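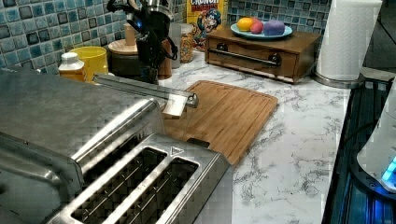 Open day at Pultent: we came for the robot, we stayed for the parking
9/17/20

Almost 60 of us made the trip out to the Grindville industrial estate for the Pultent open day, which is a decent turnout for an event whose star attraction was a kitchen bench. The Loston branch came by minibus and would like it known that they were on time.

The arm is called Hoxha. It has a telescoping reach, a small gripper and the unhurried manner of a teenager asked to clear up. Its subject for the morning was a cutting board on a marble-patterned counter, with a toaster, a box of Cap'n Crunch and a plate of toy fruit-coloured balls for neighbours. Our hosts told us Hoxha has logged 3,950 practice runs since January. I have been putting away cutting boards for longer than that and have never been given an open day. 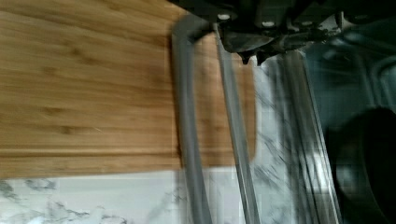
Hoxha's gripper over the end of the bamboo board, from the wrist camera.

The wrist view was the favourite with our lot – you get the fingers, the board and a fair bit of blur, and a strong urge to lean sideways in your chair. Question time ran well over, mostly on whether it does dishwashers. (Not yet.)

Slides are in the members' area. Anyone who left a grey umbrella in Bay 244, please ring the office.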